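Reviews > Home tech > Hand tools and grippers

News Reviews Long reads Letters

July, by Obed Abugri

The Porberg hand grippers: can a machine clear my table yet?

I have wanted a robot to tidy up after dinner since I was a kid, so when Pentti Tikkanen offered me an afternoon with a pair of Porberg grippers I said yes before he'd finished the sentence. You hold one in each hand and do the chore yourself, and the recordings are meant to teach an arm to do it later. It's the first part I'm reviewing, though I did get to see the second.

The grippers are a joy once your wrists settle down. For the first 5 minutes I dropped everything. After that I was picking up sponges and setting down cups with a silly grin on my face, and I kept going for 90 minutes (with one break for coffee). The squeeze feels direct, and the finger pads are grippy enough that I stopped clamping down so hard. My forearms did complain the next morning.

Pentti then ran the Drullier arm, trained on sessions like mine. It put a cup away on 4 tries out of 5, slowly and very gently – I cheered! Cloths went less well. It pinched a corner, lifted, let go, and started again for up to 2 minutes before he stopped it.
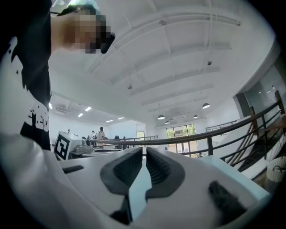
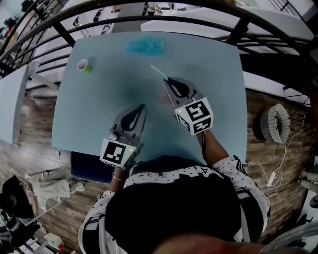
Small, light things are where I'd like Porberg to put its effort next. A plate or a mug gives you something to hold, but litter on a flat table is fiddly even with a human doing the thinking. Take the thin white stick lying on the blue tabletop: I'd flick one of those into my palm with a fingernail, and two gripper fingers have no fingernail. The pads do have ribs on the inside, and I'd love to try a set with a thin lip at the tip as well.

So no, it can't clear my table yet. I'd still borrow the grippers again tomorrow, and I've asked Pentti to call me when the arm learns to fold a dish towel.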